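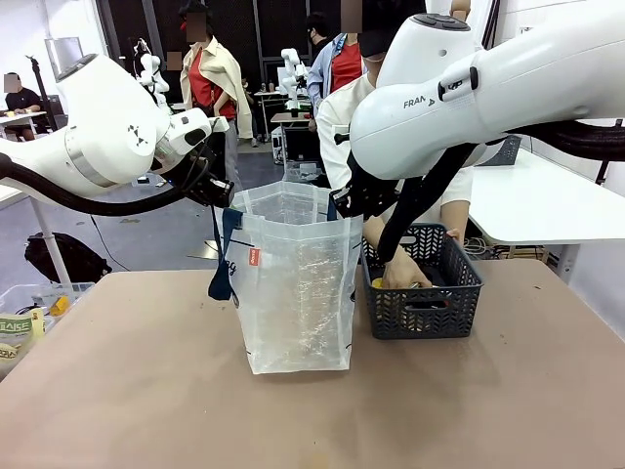 A shopping bag stands open on the table beside a dark gray lattice-sided basket during bagging work at Kiltport.

Kiltport store trial moves bag packing to a separate table

KILTPORT, Sat 13 April – Grocery chain Berge has extended its trial of a separate packing table to a second store, the company said in a statement. The table takes bagging away from the checkout belt and gives it a fixed work area, with the basket on one side and an open bag on the other.

The trial began in September at the Minel branch. It covers small orders only, defined by Berge as anything that fits in a single hand basket. Larger orders are still packed at the checkout.

Under the procedure, the bag is opened fully and stood upright before the first item goes in. The rim is held up during loading so that the sides do not fold inward. The basket stays on the table until it is empty and is then returned to the stack by the entrance.

Arvid Öberg, who manages store operations for Berge, said the position of the bag had caused more delay than the packing itself. "A thin plastic bag falls over when it is empty and again when it has one heavy thing on one side," he said. "If the opening is kept up, the items go in once and stay where they are put."

Berge logged 1546 orders at the Minel table between the start of the trial and the end of the winter season. Median packing time was 31 seconds, measured from the first item leaving the basket to the handles being brought together. The company did not release a figure for the checkout belt over the same period. It said belt times include payment and cannot be compared directly.

Loading order is set out on a one-page sheet kept at the table. Cans and jars go in first and are placed against the long sides of the bag. Boxed goods stand on end in the middle. Fruit, bread and eggs are left in the basket until last. Frozen items are packed together, in a separate bag if the customer asks for one.

The sheet was written by Elba Valdebenito, a packaging technician at the consulting firm Protus, after a review of damaged goods returned to the Minel branch. Most of the damage was to soft fruit and to the corners of boxes, she said. Torn handles were the next most common complaint.

"The handle fails where it joins the bag, and it usually fails on one side," Valdebenito said. "That points to an uneven load. We looked at thicker bags, but the first change was to the order in which things go in."

The Kiltport table was installed at the end of the checkout row, in space previously used for seasonal displays. It is set at standing height and has no raised edge, so baskets can be slid on and off. Staff work from the back, and customers collect from the front.

Berge said the trial will run until 2486 orders have been logged at Kiltport. Results from both stores will then be reviewed together. No decision has been made on other branches, and there are no plans to charge for the service – customers who prefer to pack their own bags can continue to do so at the belt.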